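4.2 Laundry Station

The laundry station was chosen as the second evaluation site for Liltus because it places two demands on the policy that the kitchen station does not. The first is that the target object may be seen only through tinted, reflective plastic, so that its color and outline are altered before they reach the camera. The second is that the robot must work close to a tall appliance, where a small change in head angle can remove most of the useful landmarks from view. Both conditions are common in homes, and both are poorly covered by the Torkatcombe training set, in which most containers are open or are made of clear material.

All trials used the same humanoid platform and the same hand controller as in Section 4.1. The policy received the head camera stream, joint positions, and a short written instruction. No marker was attached to the appliance, and no model of its shape was supplied. Nearby objects were left in place during evaluation, including the fire extinguisher box beside the machine. The planner was required to treat the box as an obstacle at all times, even when the instruction did not mention it.

Training for this station used 475 demonstrations recorded by operators at the Mosoti laboratory. Each demonstration was divided into an approach phase and a contact phase. The division was made by hand under the direction of Adhiambo Gachanja, following the labeling rules given in the appendix. Demonstrations in which the operator paused for more than 10 seconds were kept, but the pause itself was removed before training.
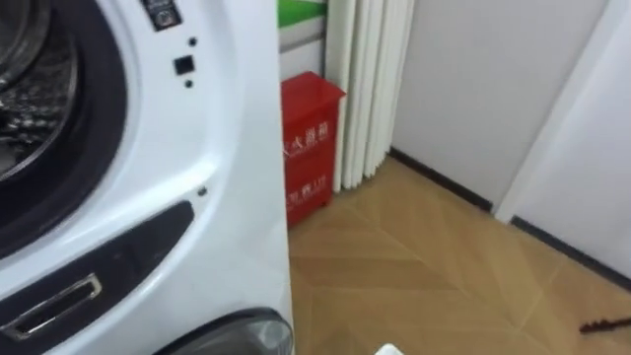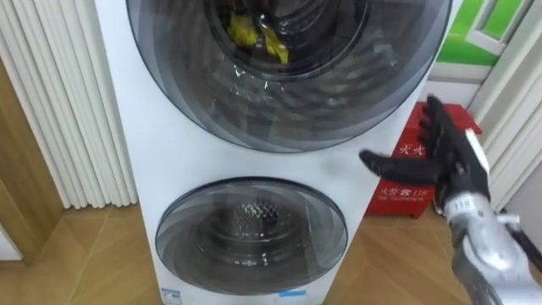
Figure 2. Head-level views at the laundry station. First: close range, with only part of the front of a washing machine in view. Second: the two round doors of the stacked unit, with the robot's right hand near the panel between them.

We compared two versions of the policy. The baseline, Treltton, selects an action from the current camera view alone. Liltus adds a short memory of earlier views and uses it to estimate where the appliance stands when most of it has left the field of view. The two versions share the same visual encoder and were trained on the same demonstrations, so that any difference in behavior can be traced to the memory component and its training loss.

The main difference appeared during the approach phase. When the head turned toward the floor or the wall, Treltton often restarted its search and moved the hand away from the appliance. Liltus usually held its position and continued the reach once a door was visible again. The stored estimate did drift when the base moved, and the drift was greatest after turns made in place. For this reason, the estimate is cleared whenever the base rotates beyond a fixed limit, and the robot then repeats the initial scan.

Choosing between an upper and a lower door proved more difficult. The instruction used in these trials named the contents ("the door with the cloth behind it") and left out the position of the door. Both versions made errors when bright reflections crossed the door surface, and the memory component offered little help in these cases. Errors of this type were recorded as perception failures and were kept separate from failures of grasping or reach. Adding a small head movement before the decision lowered their number, at the cost of a longer approach. The setting was therefore left off in the main comparison and is reported separately in Section 5.

Contact with the door handle was attempted only after the selected door had remained the same across consecutive policy updates. If the selection changed, the hand was withdrawn to its ready pose and the trial continued until the time limit.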